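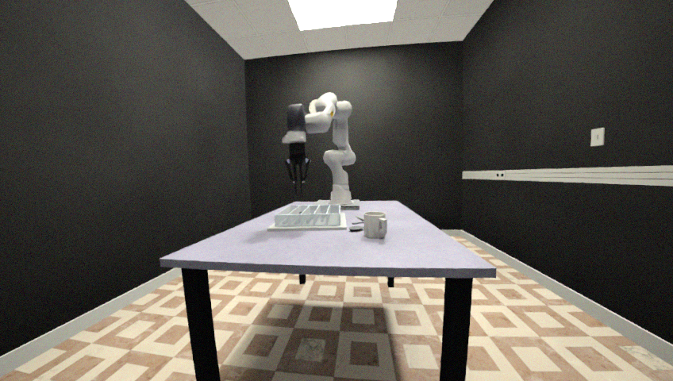
Konstead 深炭灰哑光墙面漆：用了一个冬天之后的评测

涂料是去年秋天买的，刷的是家里北侧的一间小屋，长条形，没有窗，以前堆杂物，现在当工作间。写这篇的时候已经是三月，墙面经历过暖气季，也被椅背、纸箱和一个吸尘器蹭过，该出的毛病差不多都出来了。

产品是 Konstead 的室内哑光系列，色号 2137，色卡上的名字翻译过来是“湿板岩”。漆是自己花钱买的，刷子和滚筒也是。

为什么选深色

小房间刷白能显大，这话对有窗的房间成立。没有窗的房间刷白，白天开灯也是灰扑扑的，墙角发黄，看着更闷。我之前刷过一遍暖白，住了两年，每次进去都觉得像储藏室。换成深炭灰以后，墙角的阴影不那么明显了，房间边界变得模糊，人的注意力落在桌面上。

房间没有变大，长条形的房间还是长条形。如果很在意宽度，可以考虑把尽头那面墙刷得比两侧深一档，视觉上会把它拉近一点。我嫌买两桶麻烦，三面刷了同一个颜色，门那一面留了原来的白。

天花板没有动。深色墙配深色顶我在别人家见过，晚上很好看，白天要找一颗掉在地上的螺丝就比较痛苦。

开桶和调色

漆是店里现场调的。深色要用的色浆多，调好以后比浅色稀，这一点店员会提醒。开桶以后表面有一层偏蓝的浮色，搅拌棍要一直伸到桶底，贴着桶壁转，搅到颜色完全均匀为止。我第一桶搅得不够，滚上墙以后有一条明显偏蓝，后来被第二遍盖住了。

两桶的批次不同，颜色有极细微的差别，在灯下并排看才看得出来。建议把所有的桶倒进一个大桶里混匀再用，或者至少保证一面墙用同一桶刷完。

气味不重。刷完当晚关着门，第二天早上推门进去有淡淡的味道，像潮湿的纸板。无窗房间通风差，我在门口放了风扇往外抽，四天以后基本闻不到。对气味敏感的人还是多等几天。

底漆

包装上写着“自带底漆”，我的看法是，原墙如果是浅色，别信这句话。深色漆直接上白墙，第一遍出来像没洗干净的黑板，深浅不匀，需要三遍甚至四遍才能盖住。

我先在一面墙上试了不用底漆，刷了三遍，侧光看还是有一块一块的。另外两面用了 Skirnis 的灰色底漆，一遍底漆，两遍面漆，效果明显更匀。底漆比面漆便宜，算下来用底漆反而省钱，也少刷一遍。

Skirnis 这款底漆干得快，滚筒稍微停一下就拉毛，需要保持湿边，一口气滚到墙角。它的灰色偏浅，干了以后是中灰。店里可以往里加色浆，让它更接近面漆，我没有加，够用。

补墙洞用的腻子要先单独点一遍底漆。腻子吸漆，没有封住的话，面漆干了以后会留下一个个发白的圆点。我漏了两个钉眼，现在坐在椅子上正好能看见。

工具

滚筒用的是 Yazıcı 的短毛款，滚筒套宽度中等，毛不长。哑光深色漆最怕长毛滚筒留下的橘皮纹，光从侧面打过来，纹路一清二楚。短毛的缺点是吸漆少，要频繁回托盘。

这个滚筒套头一次用之前掉毛，我拿美纹纸粘了两遍，又用水冲了一次，晾干再用就好了。没有这样处理的话，毛会粘在墙上，深色墙面上一根白毛非常显眼，等漆干了再抠会带下一小块漆皮。

斜头刷是同一个牌子的，刷天花板交界的线很顺手，鬃毛弹性够，沾漆以后不散。手柄偏短，手大的人可能觉得握着别扭。清洗时深色颜料会卡在刷毛根部，冲了很久水还是灰的。这把刷子以后我大概只拿来刷深色了。

美纹纸用的是普通的中粘款。撕的时机比牌子重要，第二遍滚完，漆面还有一点潮的时候，沿着四十五度慢慢撕。有一段我拖到第二天，漆膜已经连成一片，撕的时候把边上带起了锯齿，后来用小刷子补了很久。

上墙和遮盖

滚第一遍的时候不要回头补。看到哪里薄了，很想再滚一下，一滚就花。哑光漆半干时再碰，干了以后那一块的反光和周围不一样，颜色是对的，角度一变就露出来。正确的做法是放着，等第二遍。

包装建议两遍之间等四小时。我这间屋子不通风，第一次等了四小时，摸上去不粘，滚上去却把底下的漆卷起来一小片。后来改成隔夜，再没出过问题。

遮盖力在两遍以后是好的，前提是有灰底漆。用量比包装写的多，包装按光滑墙面计算，我的墙以前贴过壁纸，有细小的坑，很吃漆。预算时最好多留一些，深色漆补买一桶，批次对不上就麻烦了。

价格方面，面漆一桶 50 欧元，底漆一桶 28 欧元，滚筒、刷子、托盘和美纹纸加在一起 43 欧元。面漆的价格在同类里偏高，我也看过 Skarcombe 的同类产品，便宜一些，色卡上最深的灰偏绿，和我想要的颜色不一样，所以没有买。如果能接受偏绿的灰，可以去要一张样纸贴在墙上看两天再决定。

颜色在不同灯光下的表现

这是我觉得最值得写的部分。同一面墙，换一个灯泡就像换了一种漆。

暖光下，2137 会显出一点棕色，像旧的铸铁锅，很舒服，晚上看书合适。中性白光下最接近色卡，是干净的炭灰，没有明显的偏色。冷白光下会泛蓝，墙面看着硬，待久了觉得冷。我试了三种灯泡，最后留下中性白的。

深色墙吸光很厉害。原来那盏灯在白墙时代够用，刷完以后桌面立刻暗了一截，写字要凑近。刷深色之前应该把照明的钱一起算进去，换亮一些的顶灯，或者在桌边加一盏台灯。我是刷完才加的，又在墙上打了孔，留了一点粉尘印子。

显色的另一面是瑕疵。灯在天花板中间往下照，墙的上半截有任何不平都会被照出来。打磨的时候拿手电筒贴着墙照一遍，把影子处理掉。白墙上看不见的抹刀痕，在深灰上都能看见。

耐脏和清洁

哑光深色墙给人的印象是耐脏，实际只耐一部分脏。

灰黑色的蹭痕，比如椅背和橡胶鞋底留下的，几乎看不出。浅色的东西很要命。粉尘、墙皮灰、手上的护手霜、指甲划过留下的白道，全部留在上面。搬纸箱时箱角蹭了一下，出现一条浅色的线，用湿布擦掉了大半，剩下的一点要侧着看才看得到。

手印是最常见的问题，集中在开关周围。手上的油在哑光面上会形成一块发亮的地方，用微湿的软布加一点点洗洁精，轻轻打圈，再用清水布擦一遍，能去掉。用力擦会把那块擦亮，变成永久的亮斑。我在开关下面已经擦出了一块，硬币大小。

包装上标了“可擦洗”，我的理解是偶尔可以，每周擦不行。走廊、儿童房、厨房不适合用这一款，同系列有蛋壳光的版本，耐擦一些，代价是反光多，墙面的不平也更明显。

灰尘会停在踢脚线上方一小段墙面，冬天开暖气时更多。拿干的掸子扫就可以，不要用湿布，湿布会把灰抹成一道一道的。

补漆

剩下的漆装进小玻璃罐，贴上色号和日期，罐口垫一层保鲜膜再拧紧。放了几个月，打开还是好的，搅匀就能用。

补小点用海绵头，蘸很少，点上去，边缘轻轻拍散。用刷子补会留下刷痕，和滚出来的纹理不一样。面积超过手掌大小就不要局部补了，整面墙重滚更省心。

优点

颜色准，和色卡一致，干后没有变浅太多。
灰底漆加两遍面漆，遮盖均匀。
反光很低，对着屏幕工作时墙上没有光斑。
气味散得快。

缺点

“自带底漆”的说法在浅色墙上不成立。
怕摩擦，反复擦洗会出亮斑。
浅色划痕显眼。
不同批次有轻微色差。
价格偏高。

适合谁

没有窗或者窗很小的书房、影音室、工作间，墙面平整，平时不太碰墙，这款漆值得买。租房的人要想清楚，退租时把深灰盖回白色，需要封闭底漆加至少两遍白漆，工作量比刷上去时还大。

打分的话，颜色和哑光效果给九分，施工难度给六分，耐擦给五分。下一间要刷的是走廊，我会选同色号的蛋壳光，底漆还是用 Skirnis 的灰色那款。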